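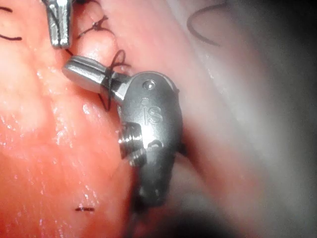 Godell, 15 September 2019

OK, morning everybody! Leave the first picture up while people find seats. I'm Ritu Rathore, and I went to the Trillon open day so you didn't have to get up at 5 (you're welcome).

Say: metal wrist, thread snagged up by the jaw. Ask who here sews -- hands up -- and who's had thread do that to them. Wait for the groans.

Then the demo story. Urmila Chaturvedi ran it, 60 of us squeezed in at the back, and I got 8 minutes at the controls. My palms were so sweaty!

NEXT SLIDE

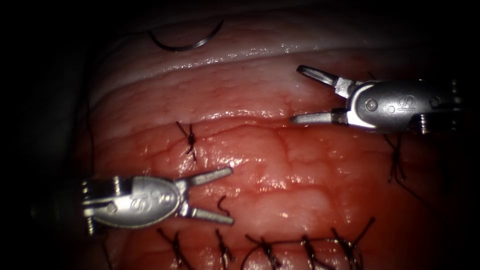
Both grippers open, needle up on the pale fold, row of knots along the bottom.

Let them look. Point out the cut tails on the knots, then go to the Raven question -- skip it if we're running behind. Water break after.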